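Speaker notes — "Put a Lid on It: Cooking Once for the Whole Week"
Reading time: 5 min

Opening. Say hi, thank Rebecca Messina for the invite, check that the back row can hear me. Ask who cooked last night. Then ask who cooked and enjoyed it (fewer hands, always!).

Start with the small stuff: one pot, one lid.

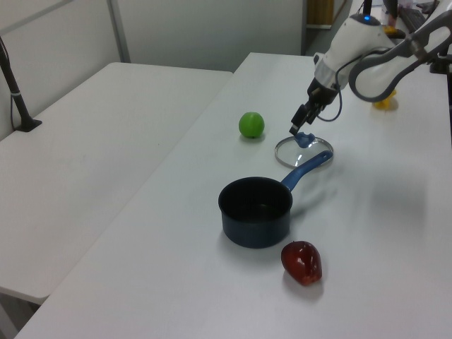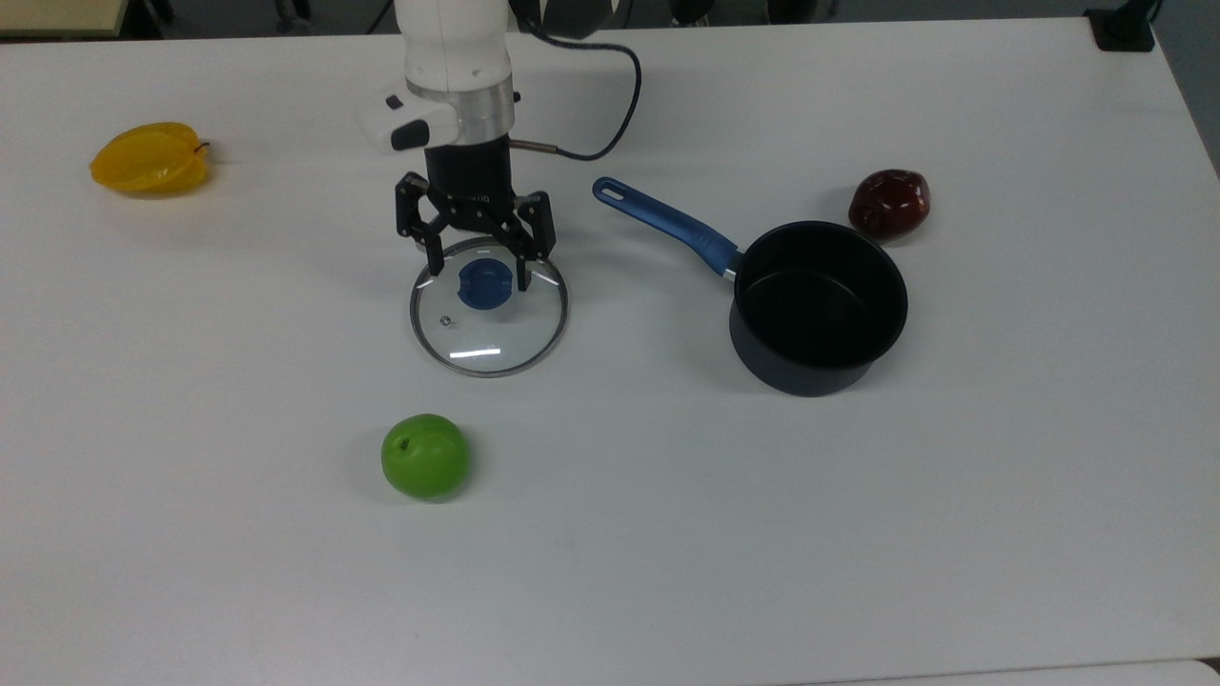

I grew up in a house where the lid lived in a drawer and came out for rice. Took me years to see how much it does! A covered pot comes to a simmer sooner, you can turn the burner way down, and the beans on top don't dry out while the ones on the bottom go to mush. Tell the Surar kitchen story here — two pots of chickpeas side by side, same burner setting, mine uncovered, Mimoza's covered. She was eating while I was still adding water.

Slow down for this part. People write it down.

Beans: soak overnight, salt the soaking water, drain, fresh water, bay leaf. Simmer with the lid tipped a little so it doesn't boil over. Start tasting early and taste 5 beans, not one. If even one is chalky, keep going.

Grains: lid on and LEAVE IT ALONE. Heat off, ten minutes of rest, then a fork. I love this step, it's free.

Greens: a splash of water, lid on, 2 minutes. Squeeze of lemon. Done!

Cooling — don't rush past it. Shallow containers, uncovered only until the steam dies down, then into the fridge. Beans and grains I eat within three days. Anything past that goes in the freezer the same evening, flat in bags, labeled. Fatos Delić labels his with masking tape and a price, as if he's selling them to himself. Big laugh at Masson last October, keep it.

Then the week itself. Beans on toast with a lot of garlic. Beans in broth with the greens. Grain salad with whatever pickle is open. Mashed beans fried in a pan until the edges go dark — my favorite, and I will talk too long about it if no one stops me.

Q&A usually goes to canned beans first. Yes! Use them! Rinse, warm gently with olive oil, put the lid on. Second is pressure cookers; hand that one to Zlatko if he's in the room.

Handouts are on the table by the door. Recipe for the fried mash is on the back.

Contact: Mimoza Papadopoulos, Geltard Home Cooks | © Geltard Home Cooks | Back to top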